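Vustach desk arm, reviewed after a season of packing sample boxes

We put the Vustach arm to work in September at the Cowie office, where the job is filling small cardboard boxes one item at a time. It had been done by hand until then, at over 400 boxes a month. Someone still sits across the desk with a laptop and mouse, and the desk is as crowded as it ever was.

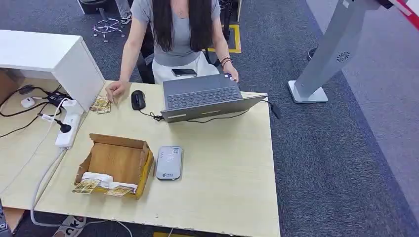

Donnie Niven says the packing was never the tiring part for him. Keeping the list straight was, and he still does that. He would have liked a say in where the desk went before the tape was laid.

I agree with him on the desk. On the packing, my own wrists are better for the change.

Handling
The hand closes well on small flat things and holds them upright over the box. Soft packets take more setup. Plan on 60 minutes of teaching for each new item - the manual from Plametti says less, and it's wrong.

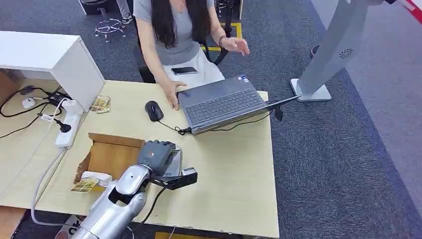

What changed for us
No jobs were cut. Greer Kinnear moved from packing to checking, and her hours stayed the same. She got a pay step for it after asking twice. Breaks are harder, as one person has to stay at the desk while the arm runs.

The yellow tape on the carpet marks out floor space, and people learned to walk around it within a few days.
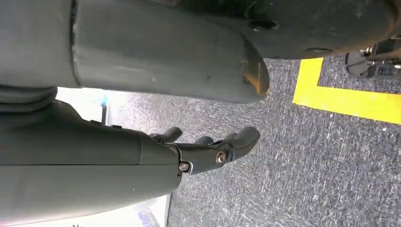
Service is slow. We waited two weeks for a replacement finger tip, and packed 200 boxes by hand in the meantime. I'd buy it again for steady work, with a spare set of tips in the first order.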